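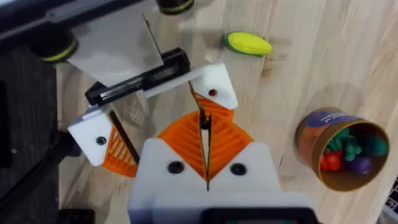

La mesa de madera clara, con la hoja blanca encima.

De: Mariama Fiadzo
Para: lista Gatow
Fecha: 8/23/19
Asunto: Re: mesas de la sala chica

Hola a todos, voy corriendo, perdón por lo breve.

Adom Baidoo escribió:
> Mariama, ¿qué tablero pedimos al final para las otras mesas?
> Carhuamaca ofrece el oscuro a 550 cada uno, entrega en
> febrero. Clundstead solo tiene claro. Y otra cosa, ¿el papel se
> pega a la mesa o se deja suelto? En la hoja de pedido no dice nada.

Claro, por favor. Mismo tono que la mesa de la foto - el oscuro no, me cansa la vista y ya lo hablamos. Pedir seis a Clundstead, referencia 1387. Ojo con las patas, van aparte.

Lo del papel: suelto. Nada de cinta, deja marca en la madera y luego a lijar. Si alguien quiere usar cartulina tambien vale, pero blanca.

Cables: que no crucen por encima de las hojas si se puede evitar. Bridas hay en el cajón de abajo, creo que quedaban 48.

Adom, ¿mandas tú el pedido o lo mando yo? Necesito saberlo hoy, que Skolard me pide el presupuesto cerrado y aún no les he dicho nda.

Mariama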